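## 4. Setting up produce in the Katiyar ordering app

Complete this section after you have entered your store details (section 3). You will need your supplier price list and a login with Manager rights. Allow 60 minutes for a small greengrocer's range.

Katiyar treats fruit and vegetables differently from packaged goods. Most lines have no barcode, and many are bought by the carton but sold by the kilogram or each. 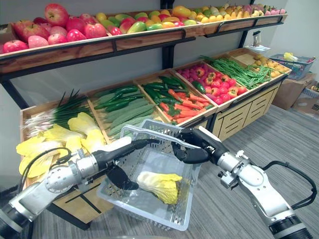
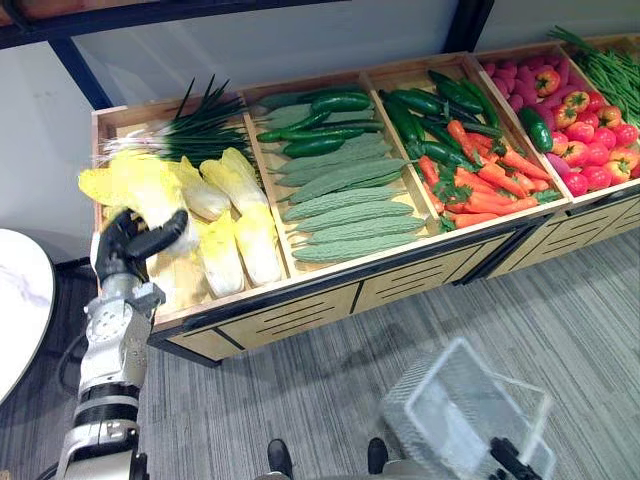
### 4.1 Create a produce line

1. From the home screen, tap **Catalogue**, then **New line**.
2. Choose **Fresh** as the line type. You can't change this once the line is saved.
3. Enter the name as you want it to print on the docket. Names longer than 24 characters are shortened on the docket but not on screen.
4. Under **Sell by**, choose **Each**, **Bunch** or **Kilogram**.
5. Under **Buy by**, enter the carton size from your supplier's list. If the supplier quotes a weight and you sell by each, enter the usual count per carton.
6. Tap **Save**. The line shows in grey until it has a price.

**Note:** Use one line per variety. If you put wombok and savoy under a single "Cabbage" line, the reorder report can't separate them later.

### 4.2 Import a supplier list

If your supplier is on Unanow, you can load the whole list at once.

1. Export the list from Unanow as a CSV file.
2. In Katiyar, go to **Catalogue > Import** and select the file.
3. Match the column headings. Check the GST column carefully, as Unanow labels it "Tax code".
4. Tap **Preview**. Lines with errors are marked in red.
5. Correct the errors and tap **Import**.

A single import is limited to 600 lines. Split longer lists into separate files and keep the header row in each.

**Caution:** Importing a list overwrites the buy price of any line with the same supplier code. Back up your catalogue first (section 9).

### 4.3 Set reorder levels

1. Open the line and tap **Stock**.
2. Enter the **Minimum** in sell units.
3. Enter **Lead days**. For market deliveries this is usually 2.
4. Turn on **Suggest order** if you want the line added to the draft order each night.

Draft orders are never sent automatically. Someone with Manager rights must open the draft and tap **Send** before the supplier's cut-off time.

### 4.4 Record waste

Tap **Waste** on the line, enter the quantity and choose a reason. Trimmings, such as outer leaves, go under **Trim** and don't reduce the count of lines sold by each.

If the Waste button is missing, your login is set to Staff. Ask your Surko account contact, Aidan Hayes or Mamta Nautiyal, to change it.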